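Vormachen statt programmieren

Seit Oktober leitet Leena Savolainen am Standort Altstead die Arbeitsgruppe Demonstrationslernen. Aufgaben aus dem Haushalt werden dort von Hand vorgeführt und später auf den Roboterarm übertragen. »Wir beginnen mit Handgriffen, die jeder kennt, etwa dem Ein- und Ausräumen eines Kühlschranks«, erläutert sie. Je Aufgabe seien 40 Durchgänge vorgesehen.

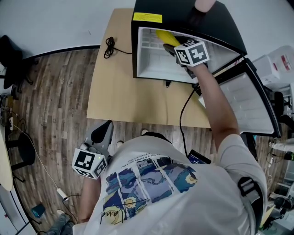
Vorführung am Minikühlschrank mit zwei Handgreifern; der rechte hält eine Banane.

Die Markerwürfel auf den Greifern dienen der Bestimmung von Lage und Bewegung. Gegenüber der Fernsteuerung sieht Savolainen darin einen Vorteil: »Am Steuerpult fehlt das Gefühl für den Widerstand. Mit dem Greifer in der Hand arbeitet man flüssiger.« Für enge Innenräume bleibe die Übertragung gleichwohl anspruchsvoll. Von 26 Aufgaben im Katalog seien bislang elf vollständig erfasst. Die Auswertung verantwortet Nassoro Kioko.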